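로봇팔 예산표를 세 번째로 갈아엎은 날

최종 수정: 2022년 3월 15일

지난번 글에 로봇팔을 사기로 마음먹었다고 썼더니 제일 많이 온 질문이 "그래서 얼마 드는데요?"였다. 그래서 오늘은 돈 얘기만 한다. 신난다! (진짜로 나는 예산표 짜는 걸 좋아한다. 장비 사는 것보다 더 좋아하는지도 모른다.) 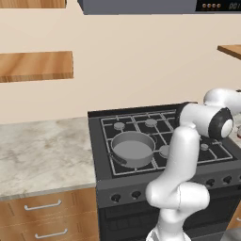 처음 잡은 예산표에는 팔 본체 가격만 있었다. 견적을 받아 보니 본체는 시작일 뿐이고 거치대, 그리퍼, 비상정지 스위치, 제어용 컴퓨터, 케이블, 배송비, 통관 비용이 줄줄이 붙었다. 두 번째 표에는 그걸 다 넣었는데 이번에는 총액이 너무 커져서 하루 동안 파일을 열어 보지도 않았다. 세 번째 표가 지금 버전이고, 드디어 마음에 든다.

세 번째 표에서 제일 크게 바뀐 건 순서다. 팔을 먼저 사고 나서 뭘 시킬지 고민하는 대신, 시뮬레이션 주방에서 할 일을 먼저 돌려 보고 필요한 사양을 정하기로 했다. 내가 시키고 싶은 일은 가스레인지 앞에서 냄비를 다루는 일이다. 손잡이가 긴 냄비를 화구 위에 올려 두고 팔을 이리저리 움직여 보면 카탈로그 숫자로는 감이 안 오던 것들이 보인다. 도달 거리만 넉넉하면 될 줄 알았는데 팔꿈치가 조절 손잡이 쪽으로 불룩 나온다는 걸 생각도 못 했다. 팔을 레인지 정면에 세우면 이런 자세가 나오니까, 옆 조리대 쪽에 세우는 배치도 따로 돌려 볼 생각이다. 후드 높이도 마찬가지. 위로 뻗는 링크가 길면 좋은 줄만 알았지 머리 위에 뭐가 달려 있는지는 계산에 없었다.

이 순서를 권해 준 사람은 플로리안 판크하우저 씨다. 메일로 "거치대 위치를 정하기 전에는 본체 견적을 비교하지 마세요"라고 딱 한 줄을 보내 주셨는데, 그 한 줄 덕분에 견적서 두 장을 바로 접었다. 고맙습니다!

지금 후보는 Brusus와 Draro 두 곳이다. Brusus는 본체가 비싼 대신 제어기가 포함이고, Draro는 본체가 싼데 제어기와 교육비가 따로 나온다. 다 더하면 차이가 생각보다 작다. 납기는 Brusus가 6주, Draro가 3주. 나는 급하지 않아서 납기에는 점수를 적게 줬다. 그리퍼는 Frei 것을 따로 알아보는 중인데 아직 답장이 없다.

항목별로는 이렇게 나눴다.

예비비: 전체의 20%. 처음에는 아예 없던 줄이다.
그리퍼와 손끝 부품: 전체의 25%. 냄비 손잡이를 잡는 일이라 여기서 아끼기 싫다.
나머지: 본체, 거치대, 안전 장치, 배송. 안전 장치는 금액을 먼저 떼어 놓고 손대지 않기로 했다.

컴퓨터는 원래 쓰던 걸 그대로 쓴다. 새로 사고 싶은 마음이 굴뚝같지만 시뮬레이션이 지금도 잘 돌아가니 핑계가 없다. 아, 바닥 보강도 표에 한 줄 넣어 뒀는데 금액 칸은 비어 있다. 거치대 무게를 알아야 견적을 부를 수 있어서 이건 제조사 답변을 받고 채울 예정이다.

혹시 비슷한 걸 준비하는 분이 있다면 유지비 칸을 꼭 따로 만드시길. 실반 모저 씨가 댓글로 알려 주셔서 나도 뒤늦게 넣었다. 소모품, 보증 연장, 소프트웨어 갱신료까지 넣으면 첫해와 둘째 해의 표가 꽤 다르게 생겼다. 둘째 해 표를 만들고 나니 보증 연장을 Brusus에 다시 물어봐야 할 것 같아서 어제 메일을 보냈다.

4월에 최종 견적이 나오면 표 전체를 올리겠다. 그 전까지는 시뮬레이션에서 냄비 위치를 바꿔 가며 더 돌려 볼 참이다. 뒤쪽 화구까지 편하게 닿는지가 제일 궁금하다!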